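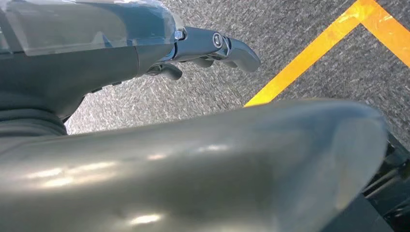 Londex Set-up Guide
Home Guides Parts Contact
Search this guide Go

Section 2. Planning and Budgeting Before You Order

Complete this section before you send a purchase request to Cumix. Prices are in US dollars and do not include tax.

1. Choose the work area. The floor must be level and firm. Low-pile carpet is acceptable. Remove loose rugs.

2. Mark the corners of the area with bright floor tape. Budget for 6 rolls per site. Tape on carpet lifts at the ends and will need replacing.

3. Enter the yearly service plan on line 4 of the worksheet. The standard plan is $2,210. Sites that order before the end of September pay $2,000.

4. Add one spare set of gripper fingers and one spare arm cover. Delivery from the Undgate warehouse can take 24 working days, so order both with the robot.

Note: The Medina base and the Londex arm are quoted separately. Check that both appear on your quote.

CAUTION: Do not plan desks or walkways inside the taped area. The arm can reach past the front of the base housing.

5. Confirm who pays for electrical work. Cumix does not install outlets.

6. Send the finished worksheet to Lesia Pasichnyk in Site Planning. She will return it with a quote number. Write this number on the purchase request.

Note: A quote cannot be changed after the request is filed. To add parts later, open a new worksheet and start again at step 3.

Previous Next Back to top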